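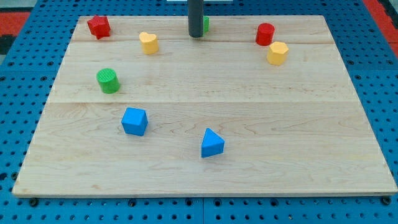 Wooden boards in my kitchen get oil when they look thirsty, and I decide this with the eyes and the fingers, because a calendar knows nothing about my heating. A pale board such as maple is the most difficult to judge. It has fine wavy grain, some darker streaks, a knot here and there, and the new owner often thinks that the dark places are dirt and begins to scrub. Please leave them. A knot is part of the tree. Look more carefully at the seams where the planks are joined, for there the trouble usually begins. Pass a fingernail across the seam. If the nail catches, the board needs oil soon, and if you can see light through it, the board needs glue first.

Murkis Household Pages > Kitchen > Wood and Boards > Oiling and Cleaning

Search tips, rooms, materials... Go

Which oil

I use food grade mineral oil from the pharmacy. It has no smell and it does not become rancid. For many years I used sunflower oil like my grandmother, and every July the boards were sticky and smelled of old frying. Walnut oil dries well, but do not use it if somebody who eats at your table has a nut allergy. Beatrice Mugo wrote to me that she prefers raw linseed oil for her spoons. It gives a beautiful color, only you must wait very long before it is dry, and in my apartment I have no place to leave things waiting.

How to put it on

Wash the board with a little dish soap and warm water, both sides, also the edges. Stand it up on its long edge to dry overnight. If it dries flat on the counter, the lower side stays damp and the board will bend.

Next day pour a small puddle in the middle and spread it with a piece of old cotton T-shirt. Go along the grain. Do not forget the end grain – it drinks more than all the rest together, and I give it a second helping after ten minutes. Leave everything for some hours, then wipe off what the wood did not take. A board which feels greasy in the hand was not wiped enough.

A new board I oil 2 times in the first week and then again when water does not make drops on it anymore. Mine from Sollitz was very dry when it came and took oil for 7 evenings. I almost sent it back, but now it is the best one I have.

Oily rags

With mineral oil you can wash the rag or throw it away. With linseed or any other oil that dries, lay the rag open outside on stone or put it in a can full of water. Such rags can become hot by themselves in a trash bag and start a fire. I write this on every page where oil is mentioned and I will continue to write it.

Onion, garlic and fish

Coarse salt and half a lemon. Sprinkle the salt, rub with the cut side of the lemon, leave it five minutes and rinse with cold water. If the smell is still there, make a paste from baking soda and water and leave it until it is dry. For garlic I gave up and keep a small separate board.

Beet stains go paler after some washes. I do not bleach.

Raised grain

After the first washings the surface can feel hairy. Wet it lightly, let it dry, and sand by hand with fine paper along the grain. I start with 220 and stop at 320. Akinyi Lema asked if she can continue up to 2000, because her husband has this paper for the car. She can, but the paper is for polishing, it fills up quickly, and the first knife will undo the work.

A board that rocks

Put the hollow side down on a damp towel, with nothing on it, and look at it in the morning. Often it is flat again. If it is not, turn it over and use the other face for some weeks. I had one that never became straight. It now stands under the flower pots.

What I do not do anymore

I do not put any board in the dishwasher, also not the thick one from Makokha whose label permits it. I do not keep them leaning beside the stove. I do not soak them in the sink while I eat.

Wax on top of the oil is nice but not necessary. If you want it, melt one part of beeswax in four parts of mineral oil in a jar standing in hot water, let it become firm, and rub it in thinly. The jar keeps more than a year in a dark cupboard.

Page last changed February 15, 2025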